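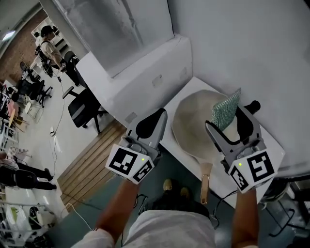 What belongs on a small craft table while a straw hat is being cleaned?
The hat, one sponge pad and one brush. Cleaning solution, water and spare cloths stay on a side shelf until the step that needs them.

Nuttall Workroom Checklist 28
Straw hat cleaning: table, tools and surrounding floor
Applies to the shared rooms at Flusstead and Bultent

Complete the checklist before the first hat of a session and again when the table is handed to the next person. Mark each line OK, Fix or N/A. A line marked Fix needs a comment. Comments from the last round are printed under the items they refer to and remain there until the item has passed twice in a row.

Section A. Table

A1. Table top is clean and dry before a hat is set down.
Result: OK
Comment: White surfaces show old dye transfer. Wipe with plain water and check again under the room light. If the stain does not lift, cover the area with uncolored cotton.

A2. Table does not rock under hand pressure at each corner.
Result: OK

A3. Table edge is free of chips and burrs where a brim may overhang.
Result: Fix
Comment: Rough spot on the underside of the front edge at Bultent, about a thumb's width long. It catches loose straw. Sand and re-check. Use the other table until then.

A4. Tool handles do not project past the table edge when at rest.
Result: Fix
Comment: Repeated from the previous round. Handles left pointing toward the front get bumped by sleeves. Turn the tool parallel to the edge.

A5. One hat on the table at a time.
Result: OK
Comment: Wide brims take up most of a small table. Two hats means one of them is leaning on something.

Section B. Hat, before any cleaning

B1. Fiber identified or marked unknown.
Result: OK
Comment: Paper straw and natural straw look alike at arm's length. Treat unknown as paper: dry brushing only, no water.

B2. Crown checked for splits along pleats, folds and seams.
Result: OK
Comment: Look from above first, then hold the hat against a light and look from inside. Record a split on the tag before touching it.

B3. Brim edge checked for lifted stitching or exposed wire.
Result: OK
Comment: Exposed wire goes on the tag as a sharps note. Tape over the end before continuing.

B4. Sweatband checked for mold, makeup and loose glue.
Result: Fix
Comment: Two tags came back with this line blank. Mold is bagged and taken out of the room. It is not brushed at the table.

B5. Hat is lifted by the brim with both hands, never by the crown.
Result: OK
Comment: Pinching the crown is the most frequent cause of new cracks in dry straw.

B6. No tools stored under the hat.
Result: Fix
Comment: A brush under the brim presses a line into soft straw and is easy to forget when the hat is picked up. Lay tools beside the hat. If space is short, put them on the shelf.

Section C. Sponge pads and brushes

C1. Pad surface is free of grit, hard residue and metal fragments.
Result: OK
Comment: Press the pad on white paper and look for marks. Discard if grit remains after rinsing.

C2. Pad texture suits the surface.
Result: Fix
Comment: Textured pads are for the table and for rinsed tools. On a hat, use them only on stiff natural straw, with no pressure, after a test on the underside of the brim. Fine or painted straw gets a soft cloth.

C3. Pad is stored on edge in its rack between uses.
Result: N/A
Comment: Rack at Flusstead is on order. In the meantime use the open tray. Do not lean a pad on a hat. A damp pad leaves a tide line in pale straw, and colored pads may bleed.

C4. Pads for hats and pads for general cleaning are kept in separate tubs.
Result: OK

C5. Brush or scraper handle is smooth, tight and free of cracks.
Result: OK
Comment: Wooden handles are rubbed down with fine paper when the grain lifts. No oil. It moves from hand to straw.

C6. Bristles are dry and do not shed when flicked with a finger.
Result: OK

C7. Scrapers are used on the table only.
Result: OK
Comment: Includes wax and glue spots on a hat. Those go to the repair bench.

Section D. Cleaning solution

D1. Solution bottle is labeled with contents and mixing month.
Result: Fix
Comment: One bottle had a lid label only. Lids get swapped. Label the body. Anything mixed before September is to be discarded.

D2. Mix is 28 ml of Grolleo hat soap made up to 900 ml with cool water.
Result: OK
Comment: The printed line on the 1,000 ml jug is not the fill line. Use the tape mark.

D3. Cloth is wrung out until it no longer drips before it touches straw.
Result: OK

D4. Test spot made under the brim and left to dry before the rest is done.
Result: OK
Comment: If color comes off on the cloth, stop and tag the hat "dry only."

Section E. Floor and surroundings

E1. Cables are routed clear of the standing position and the walkway.
Result: Fix
Comment: Pale cable on a gray floor is hard to see. Run it along the wall or put a cover strip over it.

E2. Power strips are off the floor or away from any wet work.
Result: Fix
Comment: Mount under a desk or on a wall. Until mounted, no open water on that side of the room.

E3. Rolling chairs are pushed in before a hat is carried.
Result: OK
Comment: The carrier cannot see the floor over a wide brim.

E4. Wall plates near the table are not blocked or splashed.
Result: OK

E5. Lower shelves and racks hold closed boxes and bags only. Nothing hangs into the walkway.
Result: OK

Section F. Drying and close-out

F1. Hats dry on a form or upside down on the crown, out of direct sun.
Result: OK
Comment: Resting on the brim flattens it. Flat brims on purpose are the exception and must be noted on the tag.

F2. Drying time is at least 72 hours before boxing.
Result: OK
Comment: Count from the last damp step. No hair dryers or heaters.

F3. Pads rinsed, brushes knocked clean, table wiped.
Result: OK

F4. Open Fix items copied to the board by the door.
Result: Fix
Comment: A3, A4 and E2 were missing from the board. Added during this check. E2 takes priority over all others and should be closed before the next wet session.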